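Robot Learning Methods > Data and Demonstrations
Thread: Head camera vs. no head camera with handheld grippers, what we got

tallow_bit
I said in the Pornden thread that I'd post our numbers when the second round was finished, so this is that post.

The question was whether a head view helps when you train from handheld gripper demos. Both policies were trained on the same demos. One gets the wrist views only. The other gets the wrist views plus a camera on the wearer's head. Same Zhuravel backbone, same number of steps, same learning rate schedule. We collected 3,000 demos in Bidstead across furnished rooms, all two-handed, mostly picking things up and moving them between a table, the floor and a cabinet.

Evaluation was 20 trials per task on the real arms, in a room that wasn't in training.

Object on the table, in plain view: 18 of 20 with wrist only, 18 of 20 with head added.
Object on the floor near or under furniture: 7 of 20 with wrist only, 14 of 20 with head added.
Two-handed lift and place: 11 of 20 with wrist only, 12 of 20 with head added.

So the gain is nearly all in the floor task. On the other two I would not claim anything.

marrow37
Thanks for posting the boring rows too. How are you getting gripper pose? If it's from the head camera, then your wrist-only policy isn't really wrist only, it was trained on actions that came from the head view.

tallow_bit
Yes, the action labels use the head view in both cases. Marker cube at the base of each gripper, different patterns left and right, and we solve for the pose from whichever faces are visible. The wrist-only policy never sees the head image as input, but its labels come from there. I should have put that in the first post.

Typical moment from a session, so people can judge how much the head view has in it:

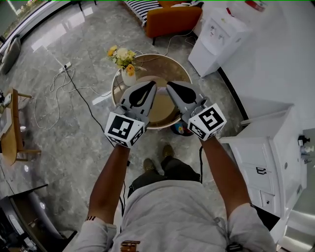 Reply 4
quillback
The cubes are nice and big in that view, so I believe the pose labels when the hands are out front like this. What I don't believe is that they stay that good when someone bends down for the thing on the floor under the table. Arms go low, tabletop gets in the way, cube faces turn away. And that's exactly the task where you report the gain.

Reply 5
tallow_bit
Fair. We drop any demo where a cube is lost for more than 2 seconds. Shorter gaps get filled from the gripper's own motion sensor. The floor task lost more demos to that filter than the others did, and I don't have the split in front of me.

Reply 6
quillback
Then the floor demos that survive are the ones where the wearer kept their hands in view. You've filtered toward demos that look good from the head. Of course a policy with the head camera does well on that. I'm not saying the result is wrong, I'm saying the comparison leans one way before training starts.

Reply 7
marrow37
I don't follow that. Both policies train on the same filtered set. If the filter favors a certain way of reaching, it favors it for both.

Reply 8
quillback
Same set, but different inputs. Wrist cameras are most useful in the part of the reach where the head can't see. Throw out those demos and you have thrown out the part where wrist-only would have learned something. Run it again with labels from an outside tracking system and no filter. If the gap is still seven trials I'll drop it.

Reply 9
oxbow_lane
We did something close to this at Nenedwood. External tracking, a smaller set, one room. Head view helped us on floor objects as well, but less than what's posted here. Our guess was that most of it is search. The wrist-only policy wandered until the object came into one of the wrist views, and when it started with the gripper pointed the right way it did about as well as the other one.

You could test that cheaply. Start every trial with the object already in a wrist view and see if the gap closes.

Reply 10
tallow_bit
That I can do this month. The outside tracking run is harder. We'd have to carry the whole setup into people's living rooms, and the point of the handheld grippers was to avoid that. I could do it in one room.

Search fits with what I saw. Of the 13 wrist-only failures on the floor task, 9 never touched the object.

Reply 11
pinion_grey
Different question. How do you deal with the body being in the picture? In that shot the shirt, trousers and shoes take up a good part of the view, and the robot won't have any of those.

Reply 12
tallow_bit
We mask the lower center of the image in training and put the same mask on at run time. Arms are masked down to the grippers. Without the mask the head policy was worse than wrist only on all three tasks — I have those runs but with fewer trials, so I left them out.

Reply 13
pinion_grey
I'd put them in. To me that's a bigger finding than the floor number. Plenty of people will bolt on a head camera, feed it in raw, and decide it doesn't work.

Reply 14
marrow37
Agree with that. Also, what about head motion? A person's head moves all the time and your robot's is on a fixed mount, I assume.

Reply 15
tallow_bit
Pan and tilt, but we hold it still during a trial. Training has random crops and small rotations to cover some of the motion. I haven't tested how much that matters, and I'd guess it matters a lot on the floor task, where people look down and then back up.

Reply 16
quillback
So there are three things mixed in here: the filter, the mask and the head motion. I'd want each one turned off by itself before anyone quotes 7 versus 14.

Reply 17
tallow_bit
Order will be: object in wrist view at the start, then no mask with full trials, then one room with outside tracking. At 90 seconds a trial plus resets the first two aren't bad. I'll edit the first post to say where the labels come from, and add the filter counts once I've pulled them.

Reply 18
oxbow_lane
If you want our reset script for the floor task, message me. It places the object from a fixed list of spots so both policies get the same ones.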